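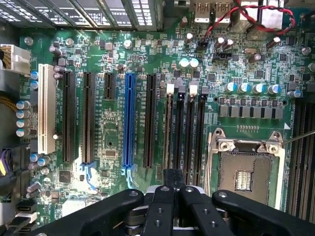
Progress report to the program office, second half of the grant year
Project: seed increase and germination testing of autoflowering cannabis lines
Site: Pondomau greenhouse
Jan 21, 2025

In this period we continued with the two lines that were approved in the plan, Ovside and Pradska. Both are autoflowering and both were sown in the same mix of peat and perlite, in 18-liter pots. The sowing was one week later than planned, because the delivery of pots came late.

Germination

We tested 100 seeds of each line on moist paper. From Ovside 94 seeds opened, and from Pradska 81. The target in the agreement is 90, so Pradska does not reach it yet. The weak result comes mostly from one older seed lot, which was kept in the warm storage room before the project started. We have taken this lot out of the stock and will not use it for further sowing.

Plants in the greenhouse

After thinning we kept 183 plants. Ovside stayed even in height and began to flower between day 26 and day 30. Pradska is still mixed. Most plants are short and wide with many side branches, but 19 of them grew tall and flowered late. We marked these with yellow labels and removed them before they could give pollen. For the next generation we will select only from the short group.

In December we had fungus gnats in the two rows next to the door. We let the surface of the pots dry more between waterings and put sticky traps. The number of gnats went down, and we did not see damage on the roots when we emptied the pots.
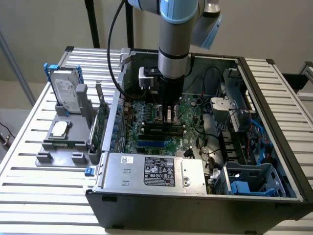
Robotic arm over an open desktop computer, with the gripper near the memory modules.

Seed harvest

Ovside seed is harvested, cleaned and stored at 6 degrees in closed jars. Pradska seed is drying now. The Stoyanova laboratory received samples from both lines for the moisture test, and we wait for their answer. If the moisture is too high, we will dry the seed longer and send new samples.

Budget

Spending on heating was higher than in the plan. Spending on lighting was lower, as the new lamps were connected only in the second month.

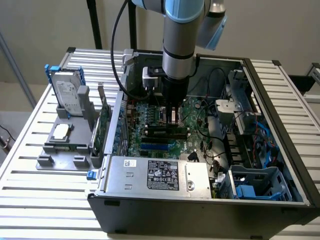 We ask for permission to move the unspent part of the lighting line to heating. The total amount of the grant would stay the same.

Next period

We plan one more sowing of Pradska from the selected plants and a new germination test with fresh seed. For Ovside we would like to start the packing and write the growing instructions for home growers. The text will include pot size, expected height and days to harvest. A first version of it will be sent together with the next report.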